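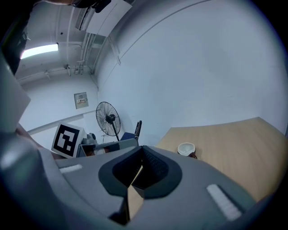
**Why does the last plate of a four-plate color etching print wide of the first?**

I print aquatints from 4 copper plates, key plate last. The paper is Valdovinos mould-made, soaked 9 minutes and blotted. Each plate goes down on the same acetate template on the press bed. The first two colors line up. By the fourth, the plate image is larger than what is already on the sheet, and the error is all in one direction. It is worst at the far end of long plates. Between colors I hang the sheet until the ink is touch dry and spray it before the next pass. Is this a template problem or a paper problem?

*Emiliano Arellano*

### Crescencio Figueroa

The paper is shrinking between passes. A damp sheet expands, mostly across the grain, and goes back when it dries. If it is fully wet for plate one and only misted for plate four, it is a different size each time. A template fixes where the plate and the sheet corner sit. It has no effect on the size of the sheet.

You can measure this. Take an unprinted offcut from the same batch, cut it long across the grain, and rule a line on it in pencil while it is fully damp. I did this with a long strip from a roll: 1000 mm damp, 992 mm after a night on the rack. On a small plate the same percentage is hard to see. On a long one it is very visible.

Two ways to deal with it:

1. Print all the plates in one session, wet on wet, with the sheet trapped under the roller by one edge. Leave a long margin for this. The blankets go back over the roller, you swap the plate on the template, and the sheet comes down again. The dampness hardly changes if you have every plate inked and wiped before you start.
2. If the inks have to dry in between, dampen the sheet the same way each time. Mist both sides, stack the sheets between damp blotters in plastic, put a board on top and leave them overnight. Spraying just before printing wets the surface and leaves the core dry.

Wet on wet, some of the earlier ink will lift onto the later plates. Stiffen the first color with a little magnesium carbonate and put the lighter colors down first. Your key plate is already last, so leave that alone.

Check the grain direction too. Run the grain the same way on every sheet in the edition, or the error will differ from sheet to sheet and you will chase the template for nothing.

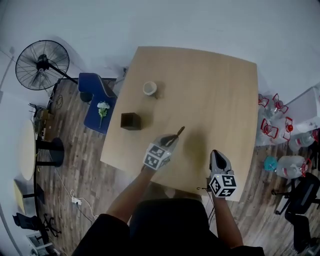
### dollport_press

Had the same thing, different paper. Switched to Trarkitz 300 and it moved less, but still moved. Are your blankets old? Mine were hard with size and pushed the sheet forward on every pass. Washed them, some improvement. Might be worth a try before you buy anything.

Lollix sells registration pins if you want to go that way. I never got on with them for etching, the holes stretch when the paper is damp.

### Emiliano Arellano

Ran the pencil line test on an offcut and it came up short after drying, so it is the paper. I will try the overnight stack first, as my second color is too oily to print over wet. Blankets are due for a wash as well.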